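Ternberg House shared kitchen
Kettle and countertop check, July
Checked by: Savita Solanki
Items: three stovetop kettles, one electric kettle, both counters, cooktop
Next check: October

Mark each line OK, FIX or OUT. Write a comment for anything that is not OK. An OUT item goes in the gray bin under the stairs with a tag on it and stays there until Vikas Mathur has looked at it.

1. Outside of kettles
No dents at the base, no sharp edges, no scorch marks near the handle.
OK, all three. Kettle 2 has light scratches on one side from the old scouring pads. Those pads are gone now. Please use a soft cloth and dish soap.

2. Base sits flat
Set the kettle on the counter and press on each side. It should not rock.
Kettles 1 and 3 OK. Kettle 2 rocks a little. FIX. It can be used on the large burner only until it is replaced.

3. Handle
Grip the handle with the kettle empty and try to twist it. There should be no play at either end.
OK on 1 and 2. Kettle 3 had play at the front last time and was tightened in May. Still tight.

4. Rivets and hinge
Look for gaps, rust and bent parts.
OK. Slight brown staining on kettle 1, wiped off with vinegar.

5. Spout
Clear, no scale flakes, pours in one stream when half full.
Kettle 1 had heavy scale. Descaled with equal parts vinegar and water, left for 40 minutes, rinsed twice. Pours fine. OK.

6. Inside
Look with a flashlight. White scale is not a fault but should be cleaned out. Pitting or orange rust means OUT.
No pitting. Scale in 1 and 3, both cleaned.

7. Fill level
Kettles should not be filled past the bottom of the spout opening. The reminder card over the sink has come down again. FIX. Lachlan Cartwright is printing a new one and it will be laminated this time.

8. Electric kettle
Cord not frayed, plug not discolored, shuts off by itself at the boil.
Cord and plug OK. Shutoff took 45 seconds after a full boil, and the second try was the same. OUT. Tagged and in the bin. The Garg model on the second floor has been brought down for now.

9. Lid and knob
Done cold, with the kettle off the burner and on the counter. Put a hand over the lid, take the knob between thumb and finger and try to turn it. The knob should not spin or lift. Then check that the lid seats all the way around. 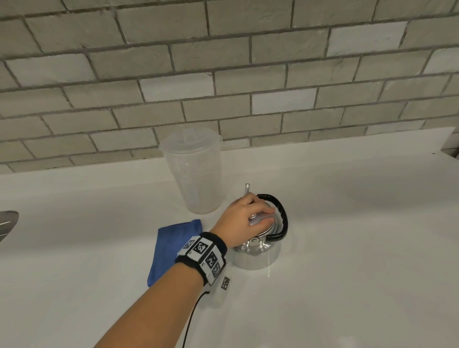
Jeferson Lins asks that the knob check be done again after the kettles have been washed, since the one on kettle 3 felt firm to him in June and was loose a week later. Agreed. Added to the washing-up list as well as this one.
Knobs 1 and 2 OK. Knob 3 OK today, recheck in two weeks.

10. Counters
Clean, no chips along the front edge, no water standing under the kettles when they are put away.
Left counter OK. Right counter has a small chip by the cooktop, filled. Keep hot kettles on the trivet, including for short waits. The trivet was in the wrong drawer and is back beside the cooktop.

11. Cooktop
All burners light within three clicks. Flame stays under the base of the kettle.
Back left slow to light. FIX. Cleaned the igniter, which helped some. If it is still slow by the end of the month, call Handerell and give them our account number from the folder.

12. Pot holders
Two by the cooktop, dry, no thin spots.
One has a burned corner. OUT, replaced from the linen closet.

Open items
Kettle 2 replacement, approved up to $40. Pallavi Malhotra has the receipt book.
Card over the sink.
Back left burner.
Electric kettle, waiting on Vikas.

Copy to the kitchen folder and to room 114.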